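## 4. The open day at Fekstead

We had planned the user study for the lab, with invited participants and a tidy schedule. What we got instead was the Fekstead open day in June, with school groups, retired engineers, two toddlers and a man who wanted to know if the arm could play chess. I'm glad it went that way, because I learned more from that crowd than I had from the whole pilot (and the coffee was better!).

### 4.1 Setup

Our stand had two parts. On the left, Elmarie Kruger looked after a big screen showing the simulated kitchen task, running live in the Diren simulator. On the right, Kári Briem had a laptop where visitors could type in a request in plain words and watch the simulated arm try to carry it out. We didn't bring any hardware. I argued for it – I always do – and lost, and Kári was right that the van was too small anyway.

The policy on show was the one from Section 3, trained on 990 simulated episodes, with no fine-tuning for the event. We let each request run until the arm finished, got stuck, or hit the time limit. By closing time we had logged 100 requests. I threw out the 28 that had nothing to do with the objects on the table (see the chess question), and those are left out of everything that follows.

### 4.2 What people asked for

I'd expected visitors to copy the sample requests we had taped next to the keyboard. Hardly anyone did! They wrote the way they talk: "put the cup over there," "weigh it," "can you move that out of the way please." Dilani Saha, who coded the logs afterward, pointed out that "it" and "that" almost always meant whatever the visitor was looking at on the big screen, and our parser had no clue where anyone was looking.

The second surprise was how fast people picked up on the two viewpoints. We show the task from one arm's own side of the table, so its fingers are in view along with the arm across from it. I worried this would be confusing. A girl from one of the school groups explained it to her teacher before I could open my mouth, and she did a better job than I would have.

Figure 4 comes from one of the cup requests, which were easily the most popular of the day.
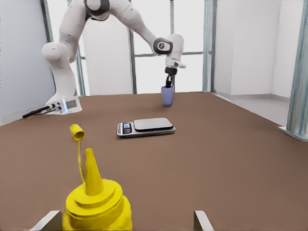 **Figure 4.** Simulated kitchen task with the far arm holding the cup above the table; kitchen scale at center, mustard bottle and the near gripper's fingers in the foreground.

The small yellow cap, up in the air with a thin yellow strand running down toward the bottle, got more questions than the arm did. Several visitors asked what would happen if the gripper bumped the bottle, so we added bump requests to the follow-up list in Section 6.

Katalin Dudás has since reworked the parser so that it asks one short question back when a request says "it" and there is more than one thing it could mean. We haven't tried that version on a crowd yet. Kurniawati Nugroho has offered us a corner at the next Norðdahl demo, and I've already said yes.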